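Handkamera neu eingerichtet, endlich!

Seit April steht die Greifzelle bei uns in Zurnurmont auch als Simulation auf meinem Rechner, und ich komme kaum noch davon weg. Bevor am echten Arm eine Schraube gelöst wird, probiere ich die Kameraposition am Greifer erst virtuell aus. Das macht so viel Spaß, dass ich gestern das Abendessen vergessen habe!

Mein alter Kamerahalter saß zu steil, der Finger verdeckte ständig das Objekt. Jetzt steht die Neigung auf 70 Grad, und der Belichtungswert ist von 1000 auf 154 herunter. Unten ragt nur noch die dunkle Fingerspitze herein, der hellblaue Becher liegt rechts auf der Seite und die Öffnung ist gut zu erkennen. Der Schatten vom Arm quer über dem Tisch ist mir noch zu kantig, und der Glanzfleck in der Mitte muss auch weg (dazu gleich mehr).

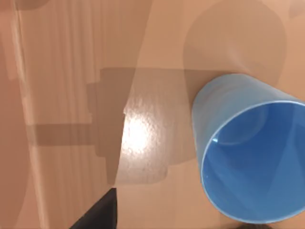 Licht und Tischplatte

Die Platte glänzt mir viel zu stark. Ich drehe als Nächstes die Rauheit im Material hoch und setze die Lampe weiter nach hinten, dann sollte auch der Schatten weicher werden. Sorcha Moriarty hat mir dafür ihre Lichtvorlage aus dem Brutuvton-Projekt geschickt, tausend Dank!

Danach kommt der Halter an den echten Arm. Die neuen Schrauben liegen schon bereit, Kabel und Zugentlastung fehlen noch.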